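Thread: Giltano play kitchen set, worth it or not?

wattlebird_9
Been looking at the Giltano set for my daughter, $187 plus postage. The catalogue says the pieces are "sized from real kitchenware" so kids learn where things go. Has anyone bought it? It seems like a lot of money for pots.

dripping_tap
Save your dough. A kid doesn't care if the colander is to scale. Mine spent all of February with an ice cream tub and a wooden spoon from the op shop.

Kamolrat
Bit harsh. We've had ours 18 months and it gets used most days. The colour matching helps with packing up, because all the one colour goes back on the one shelf. Our kinder does it that way too.

dripping_tap
And does she pack up?

Kamolrat
When asked. Sometimes when asked twice.

wattlebird_9
That's the bit I don't buy. The blurb says children "naturally sort" the food from the dishes. I've never seen a child naturally sort anything except peas off a plate.

old_mate_214
Pralari make the same stuff cheaper. I'd bet it's out of the same factory, but I can't prove it. Handles are a bit thinner on the Pralari pots. The food is rubbish in both, so buy that separately.

Kamolrat
Not the same. I've handled both and the Pralari plates flex.

old_mate_214
Every plastic plate flexes if you lean on it.

skillet_jen
I wouldn't buy any set. Ours is bits and pieces from three different shops and a school fete, and the only thing I made a fuss about was getting a colander with proper handles. The mint one goes with the little mint pot, the blue bowl goes with nothing, and it doesn't matter a scrap.

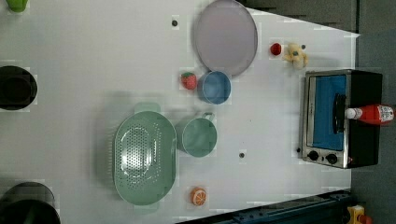
The other trouble with sets is you pay for the pieces they ignore. A strawberry and an orange slice will do for a whole menu at our place. I also reckon a big plate beats four little ones, as you can serve everything on it, soft toys included.

dripping_tap
Finally, some sense.

Kamolrat
Fine if you like hunting through fetes. Some of us work Saturdays.

wattlebird_9
OK, so that's one for, two against and one for Pralari. Does anyone know if the Giltano food can go in the dishwasher? The box says "wipe clean", which I take to mean no.

old_mate_214
Means no. Ask me about the banana.

Skemuvberg Parents' Board | Contact the moderators | Copyright 1999 | Back to top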